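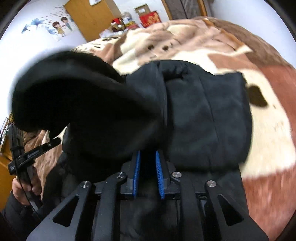
Bianka Balogh asked at the October open evening whether the evening certificate in garment care would count toward the full textile maintenance diploma. It does. Credits from the certificate are carried over in full, provided the student enrolls in the diploma within two terms. The question comes up often enough that the rule is now printed on the application form.

About > The School > Who We Are

The Warnora School of Textile Care teaches the cleaning, repair and storage of clothing and household textiles. It was set up to train workers for the commercial laundries in Utitz, and it still places most of its graduates there. The course list has grown to include alterations, stain chemistry and outerwear repair.

Programs

The school runs two programs. The diploma is full time and covers fiber identification, wet cleaning, solvent cleaning, pressing, hand and machine repair, and shop practice. The certificate is taught in the evening and covers the same ground up to the end of wet cleaning, with a short unit on hand repair. Students who want solvent cleaning must take the diploma, as the licensed plant is only staffed during the day.

Class size in the workshops is limited to 15. Theory classes are combined and may be larger.

Fiber identification is taught first and is examined before any student handles customer goods. The methods are the burn test, the microscope and a small set of solvent tests. Care labels are read but are treated as one piece of evidence. Labels get swapped, and older garments often have none.

Outerwear repair

The outerwear unit takes up most of the second term. It deals with filled and coated garments: down, synthetic fill, waxed cotton, and laminated shells. Students learn to open a lining at the least visible seam, replace or redistribute fill, and close the seam with the original stitch length. Zipper replacement is taught on separate sample panels before it is attempted on a garment.

Cleaning of filled garments follows the Dudás method, a low-agitation cycle with an extended rinse, developed by the school's first workshop head. Drying is done at low heat and checked by weight. A garment that has not returned to its recorded dry weight goes back in - surface feel is not accepted as a test.

Facilities

The main building is on the Hornine site and holds the wet room, the pressing room, the sewing workshop and a small testing laboratory. There are 9 industrial machines in the sewing workshop, all lockstitch except for one overlock and one bartack. The reference library of fabric swatches contains roughly 2,000 samples, filed by fiber and then by weave. Swatches may be examined under the microscope but not cut.

The testing laboratory handles colorfastness, shrinkage and pilling. It accepts outside work from dry cleaners and small clothing firms when the teaching schedule allows. Reports state the method used and the result. The laboratory does not give opinions on who is liable for damage.

Public repair counter

Diploma students staff a repair counter at the Hornine site during term. Items are logged on intake, with existing damage noted and signed for by the owner. Work is checked by an instructor before release. The counter does not take leather, fur or wedding dresses. Charges cover materials only.

Admission

No previous training is required. Applicants should be able to stand for long periods and to distinguish colors under standard lighting; a short color vision check is given at enrollment. Tool kits are lent for the first term and must be bought after that. The kit list is available from the office - please do not buy shears before reading it.

Page last revised 11 September 2021

14 shares | 3 comments

Related pages
Diploma course outline
Evening certificate: dates and fees
Tool kit list
Sending samples to the laboratory
Repair counter intake rules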